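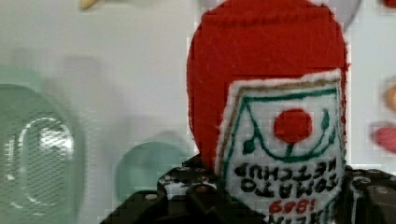

Sabina Michalík makes felt groceries for children's play shops from a workroom in Mirndale. The ketchup bottle is one of her longest-running patterns, and most of our conversation concerned its label.

"The body is red felt, cut as panels and stuffed through a gap in the seam," she said. "The label is a separate piece of white felt. I embroider it flat, then sew it on. If you embroider after stuffing, the stitches pull and the words go wavy."

She works the green outline first, then the tomato, then the lettering. The tomato is a circle of red felt with a stitched stem. "TOMATO KETCHUP goes on two lines in black thread. The 1889 under it is red and smaller, so I use fewer strands."

Felt has no weave to count, and she does not hem it. "A label edge will fray a little with handling. I leave it. A turned edge is too thick at that size."

Fuzzing is the usual complaint from buyers. Wekesa Langat, who stocks her work at his shop in Sedport, trims loose fibres with small scissors before anything goes on the shelf. "Never pull them," he said. "You open up the surface."

Michalík has made 158 of the bottles to date - the next batch, of 14, is due in August. A mustard is being drafted, but she has not settled the yellow.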